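Twenty-seven teachers, one coach, a long list of schools. The Haltel exchange is back, and this year its about how vocational colleges train their own staff.
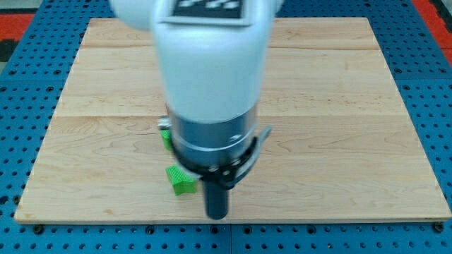
Pokel, April

Up at six. First visit, Javier college -- 700 students, most on work placements two days a week. Lots of questions about who pays. Timetables passed round, notes scribbled, lunch skipped.
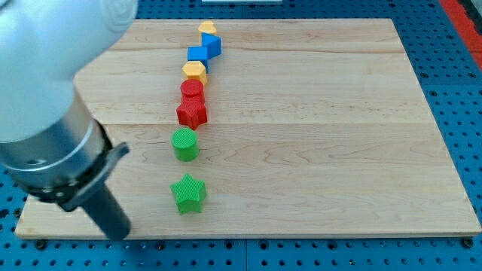
Jerome Dumlao would of liked longer in lessons and less time in meetings. Fair point. Next group goes in autumn, aplications to the Haltel office.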